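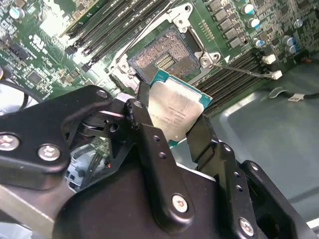 Slide 1: processor and open socket. Leave this up while people find seats.

Evening everyone, come in, there are chairs at the front and I don't bite. Tonight is the Silbridge repair evening talk on taking a processor out of an old desktop and putting one back in. I've got 23 minutes if I behave, and then we'll do questions over tea.

(Wait for the door to stop banging. Check the back row can hear me.)

So, who here has had a desktop open before? Hands up. And who has had the processor out? Right, that's what I expected — most people will happily swap memory or a drive, and then they get to the middle of the board and go all shy. I was the same. My first one sat on the kitchen table for 11 days with the side off before I dared touch it, and I walked past it every morning with my toast feeling guilty.

Stay on slide 1 and talk about the chip. The silver top is the heat spreader, which is the bit the cooler presses on. The greenish edge is the board the chip is built on, and that's where I want your attention when you're holding one. Hold it by the edges. Don't touch the underside, ever, even if it looks grubby.

Then the socket. See that bronze-looking patch in the metal surround? Those are pins, tiny gold ones, and on this kind of board they live in the socket and the chip just sits on top of them. Bend one and you'll be there with a magnifier and a sewing needle, muttering. I've done it. I got the machine going again but I wouldn't call it a relaxing Sunday sort of job.

(If somebody asks about older chips with the pins on the chip itself: yes, they exist, same care, different worry. Don't get drawn in, it eats five minutes.)

Point out the thin lever running off from the corner of the surround. It's the thing that holds the whole lot down. When you close it you'll feel some push back, and the first time it feels like far too much. Check the chip is flat, check it again, then go ahead. What you must not do is press on the chip with your thumb. Lower it straight down, let go, leave it alone.

How do you know which way round? Look for the little triangle on a corner of the chip and match it to the mark at the socket, and look for the notches on the sides. If it won't sit flat, lift it out and look again.

Pass the box of dead chips round now. Please give your hands a squirt of Purell BEFORE you have a go and let them dry — not for the chips' sake, they're long past caring, but there's a lot of us and it's cold season.

Next slide.

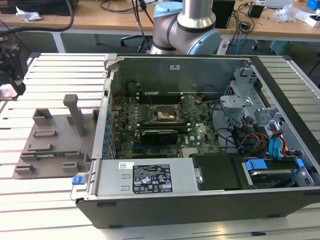
Slide 2: the whole tower on its side, panel off, socket open.

Lay the machine down like so. I know it's tempting to work on it standing up under the desk, with a torch in your teeth. Please don't! On its side everything drops where gravity wants it and you've got both hands.

Before any of this: shut it down, pull the mains lead, then press the power button for a few seconds. The power supply is the silver lump along the near side with the black label and the warning triangles on it, and we leave that closed. Always. It's the one box in there I won't open and I won't help you open.

Quick tour, keep it to a minute. It's a Dell, you can find the name on the board if you squint. Graphics card, black, plugged in near the middle. Memory slots up along the top edge of the board. Blue bits are mostly the things you're meant to touch, so the latches by the expansion slots, the clip down by the drive. I love this about office machines, somebody sat down and thought about the poor soul with the screwdriver.

Cables! Red, yellow and black bundles for power, blue ones for data. Take a picture on your phone before you unplug a single thing. I've been doing this for years and I still take the picture.

(Story about the Grewal shop tower here if time. Short version: a mate of mine bought it for £61, it wouldn't start, and the cooler had been put back on with no paste whatsoever.)

Which brings us to paste. Pea-sized blob in the middle, up to a small pea and no bigger, and let the cooler spread it. I use Keritz because that's what's in the drawer. Clean the old stuff off first with a lint-free cloth and a bit of isopropyl.

Then 3 checks before the side goes back on: lever down, cooler plugged in, no screws rattling about. Tip the case gently and listen.

Leave slide 2 up for questions. Kettle goes on now, and can I have the dead chips back in the box please.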